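Two arms on the front desk, month three
Forum > Workplace tech > Show and tell

kelpie_ops
Started in May here at Grindska, and I'm still chuffed! The arms are learning lost property: 311 practice runs so far, mostly badges, keys and phones. Our front desk crew took turns on the controllers and now they argue over whose grasps are tidiest.

mudguard57
Good on you, but what happens to their hours? At Ureck we got the same cheery talk and lost a shift.

kelpie_ops
Fair question. Hours haven't moved. Two of them went up a pay grade for the operating work, and I'd have kicked up a stink otherwise.

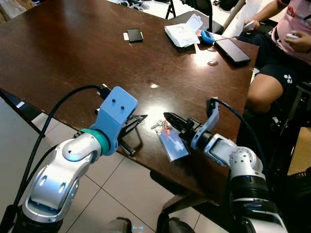 Badge and keys between the grippers, operator on the controllers at right.

tramstop_jo
Love it. Do keys give you grief? Ours slide everywhere.

kelpie_ops
Constantly! Lanyards are worse, though.

mudguard57
Still sceptical. Get the pay grade in writing, mate.

kelpie_ops
Already have it :) Will post the next lot of runs when they're labelled.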